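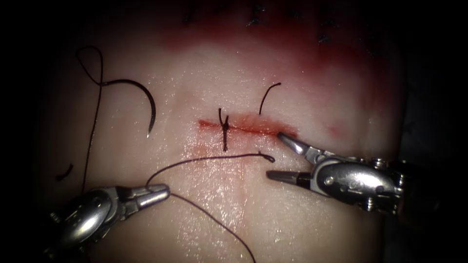
Procuram-se participantes para treino de sutura

Olá a todos! Chamo-me Xiomara Zamora e estou a juntar gente para um estudo sobre como se aprende a suturar (e como se desaprende, que também acontece!). Gostava muito de ter comigo estudantes de medicina ou enfermagem e internos de cirurgia, canhotos incluídos.

O exercício é sempre o mesmo: fechar uma incisão curta numa almofada sintética, com pontos simples, nó bem assente e pontas curtas. Cada pessoa faz 8 sessões na sala da Redley, ao ritmo que conseguir. Eu fico por perto e vou tomando notas, mas prometo não suspirar.
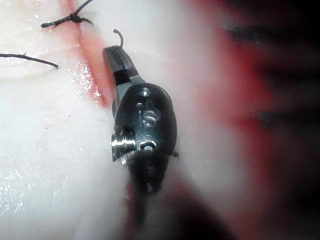
Ponta de fio preto junto às pinças, sobre a almofada de treino.

Não é preciso experiência. O Sajib Herath dá uma introdução na primeira sessão, com a pega da agulha, o ângulo de entrada e aquele nó que toda a gente aperta demais (eu incluída, durante anos). 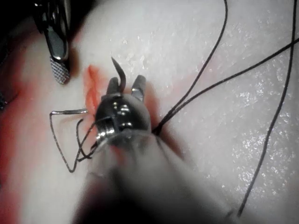
Agulha curva presa no porta-agulhas, ao lado da incisão.

O material é connosco e há uma compensação de 300 euros, paga no fim das sessões. Só peço que não faltem às duas primeiras, porque é delas que sai a comparação com o resto.

Para se inscreverem, deixem nome, curso e horários livres na receção da Redley, ao cuidado da Lanying Xie. As inscrições ficam abertas até ao fim de outubro.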